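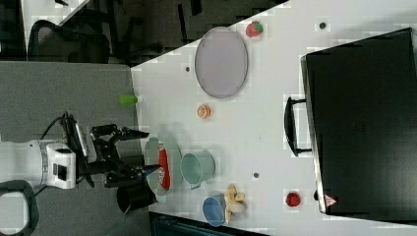

Slide 1 - Feeding a crowd on a small budget

Hi everyone, I'm Siham. Thanks to Youssra Chraibi for getting me up here (she asked twice, I hid once). I've cooked the shared lunch at Treloar Hall for two years, and we now get 62 people on a good day!

Say the menu rule out loud: one big pot, one tray, one cold thing. Pause for the groans about lentils.

Sauce on the side, always. Kids who won't touch a stew will eat the lot if they get to put the tomato sauce on themselves, and I've stopped being precious about it.

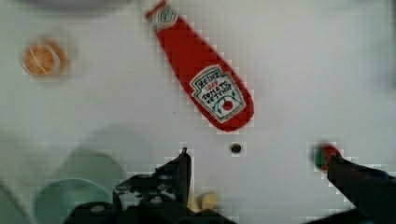

Same goes for chilli and yoghurt - put them out in bowls and let people sort their own flavour. Mention the curry of last July. Don't dwell.

Slide 2 - Shopping

Tell the pumpkin story if there's time. Fruit gets bought last, whatever's cheap and in colour. Cut it up! Whole oranges come home with me, slices never do.
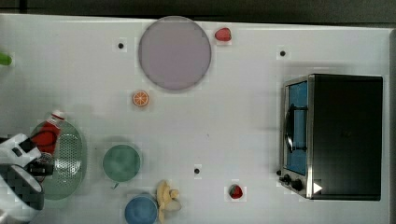 Slide 3 - Leftovers

Label the tubs, 42 of them in our cupboard, lids mostly missing. Ask who's got a spare freezer. Then questions, then tea.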